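# Section 4. Getting Your Station Ready for the Hand Grippers
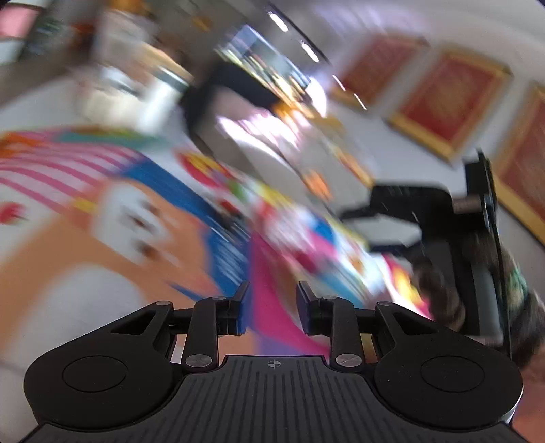
**Will the grippers take over my job at the packing table?**

Your job stays yours, and your hours stay as they are through the whole introduction period. What changes is the mix of the day: part of your shift goes to showing the work with the hand grippers, and part goes to packing the way you always have.

We put that question first since it was the one everybody asked when the Zuston grippers came to the mixed-goods floor in February, and it seemed unkind to make you read four pages before you got to it. Now we can get on to the set-up. If you have already been through Section 3 (charging and storage) you can start right in at 4.1. If you haven't, please go back and do that first, and have a cup of coffee while the batteries fill.

## 4.1 What you are setting up

A Zuston set is two hand-held grippers, one for each hand. Each has two fingers with a soft pad on the inside face, and you open and close them with the trigger under your index finger. You carry out your ordinary work with them – picking, turning, sorting, laying things in the tray – and Irkusix, the software on the floor computer, keeps a record of how you did it. Later on, the arm at the end of Line 3 will be taught from those records. It will take over the long repeat orders, the ones where you handle the same item all afternoon and go home with sore wrists. Small mixed orders stay with people.

You don't have to know anything about programming. Miyuki Higuchi has packed on this floor longer than any of us, and her recordings were the first ones the line engineers asked to keep, so please believe us when we say the skill that counts is the one you already have.

## 4.2 Before you start

You will need:

- one Zuston set, both grippers charged
- your station card
- a dry lint-free cloth
- the gray calibration block (top drawer, left side of the bench)
- a mixed tray of goods from the practice shelf

**Note:** The practice shelf is for practice only. Fredy Huanca restocks it himself, and he would be very grateful if nothing on it found its way into a customer's box again.

## 4.3 Setting up the station

1. Clear your packing table back to the yellow line. Anything you keep there for yourself, like a mug or a phone, goes on the side shelf.

2. Set the table height. Stand with your shoulders loose and hold a gripper out in front of you with your elbow bent. The fingertips should meet the tabletop without your having to stoop. Most people end up a little lower than their usual packing height, and that's quite all right.

3. Wipe the finger pads with the dry cloth. Go gently, from the base toward the tip. Dust on the housings does no harm, but dust on the pads makes shiny wrappers slide.

4. Tap your station card on the reader. Irkusix will greet you by your first name and show two gray dots, one for each gripper.

5. Switch on the left gripper, then the right. Wait for both dots to turn green. If they come up in the wrong order it doesn't matter, but if one stays gray, go to 4.6.

6. Close each gripper on the calibration block and hold it there until you hear the tone. Open it fully and wait for the second tone. Do this once for each hand.

7. Put the block back in the drawer. (It has a way of getting packed.)

8. Slide the practice tray to the middle of the table and press **Begin** on the screen, or with the foot pedal if you have one.

> **Caution:** Keep your free fingers, sleeves, lanyards and hair away from the linkages. The grip is gentle at the pads, but the joints further down can pinch. Roll cuffs back or button them before you switch on.

> **Caution:** Never hand a running gripper to another person. Switch it off, set it down on the mat, and let them pick it up.

## 4.4 Your first session

The first session lasts 40 minutes and we would like you to think of it as a chance to be clumsy in peace. It will feel strange! You have spent years feeling each item with your fingertips and now there's a length of metal and plastic in between, and for a while your hands will want to reach past it. Hanane Benjelloun compared it to buttering toast in ski gloves. By her second week she was folding tissue paper with them, so there's hope for everyone.

1. Start with the large, stiff things: boxes, books, cans. Pick each one up, turn it over once, and lay it in the tray.

2. Move on to bags and soft packets. Take them near the middle and close slowly. You'll feel a small buzz in the handle when the pads have a firm hold, and you can stop squeezing there.

3. Finish with small and slippery items. If you drop one, leave the recording running, pick the item up again and carry on as you normally would.

4. Press **Done**. Switch off both grippers before you lay them down.

**Note on speed:** Work at the pace you'd use for a careful order. Quick swings of the wrist blur the record from the gripper, and a blurred stretch can't be used for teaching. The screen shows a small orange wave when you're going too fast. Nobody in the office sees the wave; it's there for you.

**Note on dropped items:** Please don't be embarrassed by drops. A recording of a person recovering a dropped packet is useful to the engineers, who have asked us to pass that along more than once.

## 4.5 What the rest of your day looks like

This was the part Bogdan Ostrowski, the shift lead, wanted written down properly, and we agreed with him.

- You will have no more than 3 gripper sessions in a shift, with ordinary packing or a break in between.
- Time with the grippers counts as packing time. Your daily target is lowered to match, and Irkusix sends the change to the scheduling board by itself. If the board still shows your old target after lunch, tell Bogdan and he will correct it by hand.
- Your recordings are filed under a station number. They are not used for reviews, and your supervisor can't play them back.
- You can sit out a session for any reason – a sore wrist, a bad night's sleep – by tapping **Not today**. The screen doesn't ask why.
- When the Line 3 arm starts work, the people now on the long repeat orders will move to mixed orders, returns checking or looking after the arm itself. Training for the last of these is paid, and the sign-up sheet is outside the Liepiņa Room.

We know that last item worries some of you, and a line in a manual isn't going to settle it. The floor meeting is the place to bring it up. Lucyna Michalski has been through a change like this once before, at the Ritex plant, and she has offered to talk with anyone who would like to hear how it went there, the good parts and the tiresome ones.

The goal for the first round is 1000 usable recordings from the whole floor. As this section went to print we had 148. There's no personal share to fill, and whoever finds they enjoy the work is welcome to do more of it.

## 4.6 If something isn't right

| What you notice | What to do |
|---|---|
| One dot stays gray | Switch that gripper off, wait for the handle light to go out, and switch it on again. If it's still gray, swap the battery. |
| No tone on the calibration block | Check that the pads meet the block flat on both sides, then close again slowly. |
| Items slip out of the pads | Wipe the pads. If they look worn or have come loose at a corner, put the gripper on the repair hook with a red tag. |
| The fingers close unevenly | Stop and switch off. Do not tighten the screws at the joints yourself. |
| The orange wave won't go away | Rest your hands on the table and start the movement again from there. |
| Your hand or wrist hurts | Stop for the day. Tell your shift lead so that your table height can be looked at. |

## 4.7 Putting things away

1. Check that both handle lights are off.
2. Wipe the pads and handles. The next person will thank you for the handles especially.
3. Hang the grippers on the rack with the fingers open. Stored closed, the pads flatten and have to be replaced early.
4. Return the practice goods to their shelf, squashed ones included. Fredy sorts those out at the end of the late shift.
5. Tap out with your station card.

The next section covers working at two stations side by side, and how to share a tray without bumping elbows.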